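Ten weeks on a blood thinner

In May I had a clot in my left calf. I'd put the ache down to a long drive and left it alone for most of a week, until my sister-in-law Adjoa Gyamfi looked at the leg and told me to get it checked that afternoon. The ultrasound took less time than the paperwork. It was a deep vein thrombosis below the knee, and I went home with a prescription and a sheet of warnings.

I've had a few emails asking how it's going, so I'm writing it down once.

The pills are easy. I take one with breakfast and one with dinner, and the alarm on my phone goes off for both. I missed one dose, in the second week, and called the pharmacist, Elaine Siqueira, who went over the instructions for my drug with me and told me to write the time down. I now keep a small notebook by the coffee maker.

Cost was more of a problem. The first fill rang up at $149 after insurance. Dr. Saxena's office had me switched to a different tier, which took three phone calls and a form they had to send twice. I pay less now, but I still check the receipt. 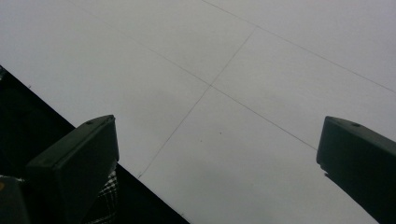 Ceiling tiles and the seams between them.

Bleeding was what I worried about most. So far it has been minor — gums when I floss, and a nick from a kitchen knife that needed a paper towel and a lot of pressure. I bruise more than I did. I stopped taking ibuprofen for my back, on Dr. Saxena's advice, and I miss it.

The leg itself is better. It swells by evening if I've been sitting, so I get up and walk around the office every hour. Seidu Lamptey, who had a clot of his own after knee surgery, gave me the name of the compression socks he uses. They are hot in August and I wear them anyway on work days.

I had a follow-up scan last week. Dr. Saxena said the clot was smaller and that we'd talk at the next visit about whether to stop or stay on a lower dose. Since mine came with no surgery and no injury, he isn't sure yet. I have seven questions written in the notebook for that appointment, and the first one is about flying, as we have tickets to see Mawuli in the fall.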